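Gradovel Garment Care: Frequently asked questions about re-proofing and washing cotton workwear

Which garments can be sent in?
We accept trousers, jackets, overalls and aprons in cotton or cotton-rich cloth. Wool, leather and anything with a bonded membrane should go to a specialist cleaner. Items from the Kun and Allen ranges are accepted at the standard rate, including older ones without a care label.

What temperature do you wash at?
The standard cycle runs at 40 degrees. Unlabelled garments are washed at the same temperature unless you ask for a cold wash on the order form. We do not boil-wash coloured cotton.

Will my garment shrink?
Cotton that has never been washed may shrink on the first cycle, mostly in length. Garments already washed at home at 40 degrees rarely change further. If the leg length is critical, write the inside leg measurement on the form and we will check it before drying. We cannot restore length lost in an earlier hot wash.

Do you tumble dry?
Only on request. The default is line drying indoors, which takes longer but is easier on seams and elastic. Tumble-dried items are taken out slightly damp and finished on a hanger.

Why do seams pucker after washing?
Thread and cloth can shrink at different rates. The effect shows most along topstitching, where several layers are held together. Pressing from the reverse side with steam removes most of it. Pulling the seam straight by hand while the cloth is damp also helps, provided the pull runs along the stitching and not across it. 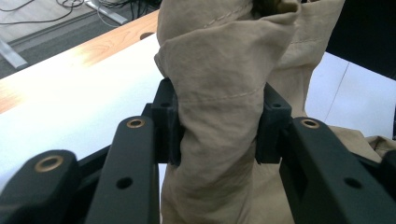 Khaki cloth with tan topstitching.

Can I wring a garment out by hand?
Light squeezing is fine. Hard twisting sets creases in heavy cotton and strains the stitching at the pockets and waistband. Roll the garment in a dry towel and press down on it instead.

How is the wax or water-repellent finish applied?
Wax is brushed on warm by hand. Spray finish is applied after washing and cured for 45 minutes. Wax darkens pale colours noticeably -- a beige jacket will not come back the same shade. Please choose the spray if colour matters.

How many garments can I send in one parcel?
Up to 6. Larger orders need a trade account.

Where do I send them?
Parcels go to the Govodska depot. Quote your order number on the outside of the parcel and again on the form inside. The depot closes for part of August, and parcels arriving in that period are held unopened until it reopens.

Who handles complaints?
Write to Wálter Bedoya at the depot, giving the order number and the fault. Keep the garment unwashed until you have a reply -- a further wash makes the cause harder to establish.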